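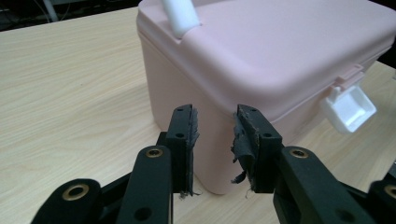 The two gripper fingers at the corner of a storage box, with wear showing on both pads.

When a gripper begins to drop things, the cause is often sought in the software. At the Hattar workshop the first inspection is of the pads, the grey linings on the inner faces of the fingers, and only afterwards of the settings.

Gijs Aerts, who has charge of maintenance there, keeps a paper log for every tool. The hand-held gripper known as Ellen had recorded 1,691 grasps when its pads were entered as due for renewal on 2018-07-26. The permitted limit is 2,000, but the log allows an earlier change wherever fibres have come away from the edge. On Ellen the right pad had suffered more than the left, with torn flaps curling outwards and threads hanging below.

Uneven wear of this kind is treated as a question of alignment. Each finger is held by two screws, and a finger refitted at a slight angle will meet a smooth, rounded object such as a lidded plastic box along one edge of the pad only. The workshop's procedure is therefore to replace both pads together, even when one could serve longer, and to check with a steel rule that the faces are parallel before the screws are finally tightened.

The linkage is examined at the same time. The black arms turn on brass bushings, which are wiped clean and tested by hand for play. No oil is applied. "Oil travels," said Mr Aerts. "It reaches the pad in the end, and then you are changing the pad again."

Nahuel Rivadeneira, who trains new operators at the workshop, has asked that the inspection be carried out by whoever used the tool last. The practice was introduced in February and has since been extended to the Huston bench, where four further grippers are kept. Operators sign the log themselves, and a tool without a signature stays on the rack until Mr Aerts has looked at it.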